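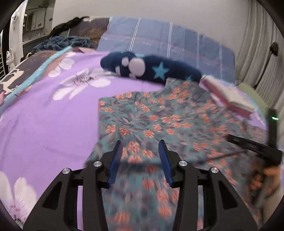
*Orange flowers on the bed, February.*

I moved to Istasdale for work 13 months ago and slept badly for most of that time. The apartment is on Trulstead Road, and delivery trucks start using it well before dawn. I tried earplugs first. They helped with the noise but made my ears sore, so I gave up on them.

The thing that made a difference was a fixed bedtime. I picked 11 and kept to it, weekends included. The first week was bad. I lay there and thought about work. By the second week I was tired at the right time, and I slept through the early trucks on most mornings.

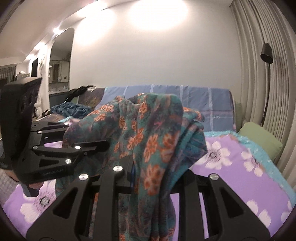
Bedding mattered less than I expected. I had read a lot of reviews and nearly bought a new mattress from Kodmont, which would have cost me $1551 with delivery. I kept the old one and looked at what was on top of it. A light layer suits me better than a heavy one, and I like a print I can stand to look at every day, like the orange flowers on teal. I wash everything on a cool setting and dry it on the rack.

I also stopped drinking coffee after lunch and started leaving my phone in the kitchen. The phone was harder. I bought a cheap alarm clock so I had no excuse to bring it back. It ticks, so it sits in the hallway with the door open.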